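3.2 Reaching into the upper drum

Of all the tasks our student team took on, laundry was the one everybody wanted to work on. It has everything: a round opening that hides whatever is behind it, soft objects with no fixed shape, and a robot that has to keep its balance while leaning its arm toward a machine! We recorded 300 teleoperated attempts with the upper drum and kept 237 of them for training, dropping those in which the operator ended the run early. Jayanthi Achari and Pavithra Rajan shared the operating and swapped after each block, so the Pliketti policy learned from two quite different styles of reaching (Fig. 4). 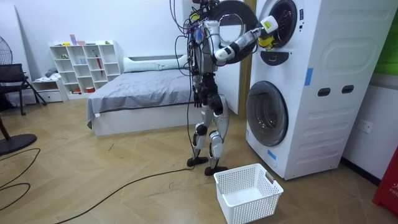 Figure 4. The humanoid at the stacked laundry unit, gripper inside the opening of the upper drum and basket on the floor.

The entry phase turned out to be the most rewarding part to study. Our first controller drove the gripper straight along the drum axis and often touched the rim. Letting the wrist turn during the last stretch helped a great deal, and we were delighted to see the learned policy pick up the same habit from the recordings. Placing items in the basket is treated separately in Section 3.3.

Comments (3)

Cor Hermans, 2025-03-25
Lovely section. Was the wrist turn limited in software?

Kamala Chacko
Yes, in the controller. The learned policy had no extra limit.

Balakrishnan Fernandes
Would love to see the lower door tried next, our club is stuck on exactly that.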